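Dorkley security open day, quick notes

August 22, 2026, and I'm typing this on the bus home so forgive the state of it. Went to the Dorkley open day. Password managers, patching, phishing, that sort of thing. Free coffee, bad signage. Walked past the entrance twice.

Started with the patching talk. Maite Escobar gave it, fast talker, no slides for the first half becuase the projector wouldn't wake up. Better without them. Her main point: most of the small offices Dorkley looks after get hit through stuff they forgot they had. Old PDF readers. A toolbar. Browser plug-ins from three laptops ago. She had one client with 1127 missed updates across 100 machines. One hundred! And the owner thought auto-update was on. It was, for Windows only. Everything else just sat there.

So her advice, as I scribbled it down:

Uninstall first, update second. If you haven't opened it since January, it goes.
One browser, kept current. A second one only if some awful vendor site needs it.
Don't click the update popup on a web page. Close it, go to the program itself, check from there.
Reboot. Really reboot, not close the lid.

Then the Cao demo. Cao is their update checker, scans the PC and gives you a list in red and green. Looked fine. It flagged Clandora (the remote support tool half the room uses) as out of date on the demo laptop, which got a laugh. I asked about price and got "depends on seats," so, expensive. No home version yet. Shame, my parents' PC would light up like a Christmas tree.

Phishing quiz after lunch. Ten emails on paper, spot the fakes. I got 6. Not proud. The one that caught me was a shipping notice with a perfectly good logo and one wrong letter in the address. Asabe Etim ran that bit and said they send 4000 of these test mails to customers each year, and shipping notices always win. Invoices second. Nobody falls for the prince anymore.

Missed the backup session, room was full. Someone told me it was mostly Nuvano, the cloud backup people, doing a sales pitch. If anyone has the handout please scan it.

Worth going? Yes, if you look after more than a couple of computers. Bring your own sandwich. Parking is round the back, not where the map says it is.

Going to go home and unistall things.

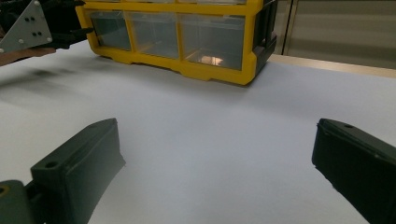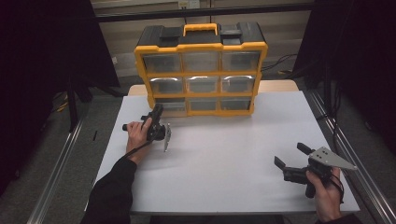 Maite Escobar wrote in afterward to say the unpatched count was before they removed the duplicates, and that the real job took two evenings once the old plug-ins were gone. She also says the backup talk will be repeated, with a bigger room, and that Cao can be run on a single PC for free if you ask the front desk for a trial key.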